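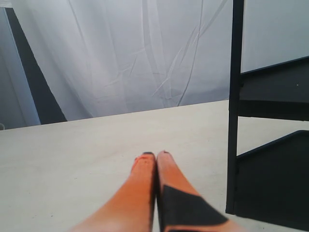
Section 4. Setting Up the Drullstead Bedia Dehumidifier

4.1 Before You Begin

Read this section in full before connecting the unit to power. The instructions apply to the Bedia 30 and the Bedia 30 S. Owners of the older Song series should refer to the separate leaflet supplied with those units, as the drain fittings differ.

Leave the unit standing upright for at least 8 hours after delivery. If the unit was carried on its side at any point, extend this period to a full day.

CAUTION: Do not plug the unit into an extension cord or a power strip. Use a grounded wall outlet only.

4.2 Choosing a Location

1. Select a firm, level floor. Thick carpet may block the lower air inlet.

2. Leave a clear space of 8 inches on each side of the unit and 30 inches in front of the air outlet.

3. Close the windows and outside doors of the room. Interior doors may remain open if adjoining rooms are also to be dried.

4. Keep the unit away from radiators, clothes dryers and direct sunlight.

Note: The Bedia 30 is intended for closed rooms of up to 402 square feet. In larger spaces the unit will run without pause and may not reach the selected humidity level.

4.3 Fitting the Water Tank

1. Pull the tank straight out from the rear of the unit, using the recessed grip.

2. Remove the packing tape and the foam block from beneath the float. The float must move freely up and down.

3. Rinse the tank with plain water and dry the outside.

4. Slide the tank back until it clicks. The Tank light on the control panel should go out when power is connected. If it remains on, remove the tank and seat it again.

4.4 Connecting a Drain Hose (Optional)

A hose may be used where the unit will run for long periods, such as in a basement. The hose is not included. Order part 126 from Drullstead or from a Cultisia service center.

1. Switch the unit off and unplug it.

2. Unscrew the drain cap at the rear and take out the rubber plug. Store both parts; they are required if the tank is used again.

3. Push the hose onto the outlet and tighten the collar by hand. Do not use pliers.

4. Run the hose downhill to a floor drain. It must not rise above the outlet at any point along its length.

5. Check the connection for leaks after the first hour of operation.

CAUTION: Do not leave the hose in a place where it may freeze.

4.5 First Start

1. Plug in the unit and press Power. The fan starts at once. The compressor follows after a short delay.

2. Press Humidity until the desired level is shown. A setting of 50 percent suits most living areas.

3. Press Fan to select Low or High. High is recommended for the first few days in a damp room.

4. To lock the panel, hold Fan and Humidity together until the key symbol appears. Repeat to unlock.

Note: A slight smell may be present during the first use. Air the room if it persists.

If the display shows E2, the room is too cold for normal operation. Refer to Section 7, Fault Codes.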